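Schraubendreher, Blumenmuster und blaue Ziegel
2021-11-01

Der Tisch mit den Rosen ist jetzt doch der Platz zum Schrauben geworden. Geplant war das anders.

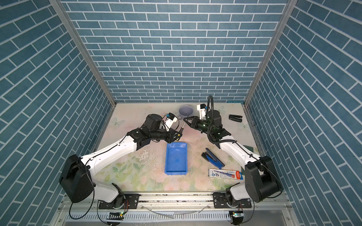
Angefangen hat es im Mai, als ich aus Randport zurückkam und eine Ecke brauchte, in der Kleinteile nicht sofort verschwinden. Zur Wahl standen die Küche und der Flur. In der Küche wird gekocht, im Flur ist es dunkel.

Das Blumenmuster mit den Schmetterlingen wollte ich zuerst abdecken. Jin-sol Song hat mir davon abgeraten, und inzwischen bin ich froh darüber. Auf dem hellen Grund sehe ich dunkle Schrauben gut, silberne leider weniger. Flecken und Schlieren sieht man auch. Ich wische mit einem feuchten Lappen und vergesse regelmäßig das Nachtrocknen.

Die blauen Wände im Ziegelmuster waren Geschmackssache – ich hätte Weiß genommen. Praktisch sind sie trotzdem, weil nichts mehr nach hinten vom Tisch rollt.

Zum kleinen schraubendreherartigen Werkzeug mit dem orangen Akzent am Griff greife ich am häufigsten. Die großen liegen in einer Kiste und kommen selten heraus. Eine Magnetschale fehlt noch, ebenso eine bessere Lampe für den Abend. Nächstes Mal schreibe ich über das Sortieren der 400 Schrauben aus Kivcombe. Bisher bin ich bei den Senkköpfen.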